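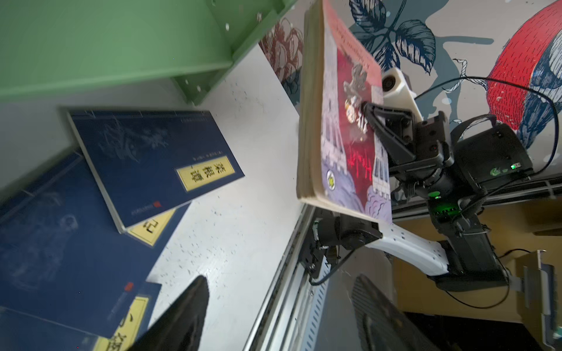 Landilus Boards > Home Libraries > Small Shelves

Flat or upright on a tiny two-tier shelf?

Afroza Jayasinghe
Apr 7, 2021
OK shelf people, I need opinions and I know you have them. I've got this little green wooden shelf with the white dots on it, just two tiers, the kind of thing you'd put spice jars on if you were a sensible person. I am not, so it's for books. Mostly the navy hardcovers (one of them is the 菜根谭, which I dip into a page at a time and have been dipping into since September) plus a red paperback that I can't seem to leave alone for more than a day.

My problem is that nothing will stand up! There aren't enough books to fill a tier, so whatever I put at the end slides down on its side in the night and I come in to a mess. I've been going back and forth between stacking the navy ones flat on top and lining them up on the bottom with the paperback squeezed in beside them. The flat stack looks calmer to me, but my brother says books lying down look like you haven't finished unpacking.

So, flat or upright? And which tier gets the heavy ones?

Warness
Upright, always. Pulling the bottom book out of a flat stack is how covers get scuffed. I did it for years with my cookbooks and the lowest one looks like it went through a war. Get a pair of bookends and be done with it.

tridance_fan
Disagree with Warness (hi Warness). Hardcovers are fine on their side if they're close to the same size. It's when you put a big one on top of a little one that you get sagging. I have a whole row of short stacks at home and I like that you can read the labels from above without tipping your head over.

Warness
You can read them from above if you're standing over the shelf. Mine's at eye level, so all I'd see is the edges.

Afroza Jayasinghe
Mine's low, it sits on the white tabletop right up against the back wall, so I'm always looking down at it. And those yellow labels are my favorite part of the navy ones, so I do like having at least one showing. Bookends I'm less sure about, I had a metal pair and they walked across the shelf every time I took something out.

By the way the wallpaper with the bullfinches stays. I've had two separate people tell me it's too busy behind a dotted shelf and I have heard them and I don't care. I love those fat red birds.
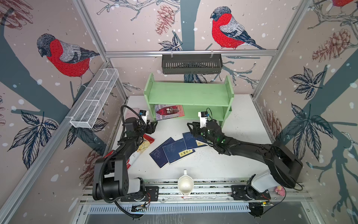 Lino Cattaneo
I'd keep the paperback on the bottom tier on its own and let it lean. A single thin book leaning against the back is fine if you're reading it every day anyway, it never gets time to bend. What ruins paperbacks is leaning at a slant for months with something heavy pushing on them. The hardcovers can go up top, flat, pushed all the way to one end.

Warness
Heavy stuff up top on a little wooden shelf? You're asking for it to tip.

Lino Cattaneo
It's a few small hardcovers, Warness, it isn't an encyclopedia. With the shelf against a wall and the stack over the side panel it'll be fine. I've got one the same sort of size holding a radio and a pot of ivy and it has never moved.

nikolovski
What about the wire basket on the wall, the white one with the compartments? I'd be using that for the paperback. I bought a similar one for $12 and it's full of bookmarks, receipts, a tape measure, and one glove.

Afroza Jayasinghe
Ha, that's exactly why I don't want to start. I know myself, it'd be full of pens in 2 days and I'd still have a book on the table. Same goes for the dark slotted one hanging on the back. I might try postcards in there. Might.

I think I'm going with Lino on this. Navy ones flat on the upper tier at the left end, red one leaning underneath. 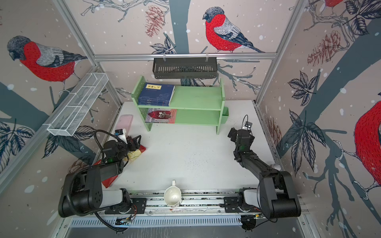 Navy stack on top, red one below.

tridance_fan
Oh I like that! The label faces up and the blue looks great against the green. I'd leave the rest of the top tier alone for a while and see if you miss anything.

Warness
Fine, it looks neat. I still say the bottom one's going to get scuffed. Put a strip of felt under it, at least. The adhesive kind leaves gunk so get the plain stuff.

nikolovski
Felt is a good shout. Also you've got room for another 7 books there and we all know how that goes.

Afroza Jayasinghe
I do have a box of my aunt's books coming, and she says there are 125 of them, so the shelf may need a friend. I've got some gray felt left over from chair legs and I'll cut a piece tonight. Lino, does the ivy one of yours have a back panel or is it open? Trying to work out what to look for in a second one.

Lino Cattaneo
Open back, solid sides. Measure your tallest book first, I forgot to and had to take mine back to the store.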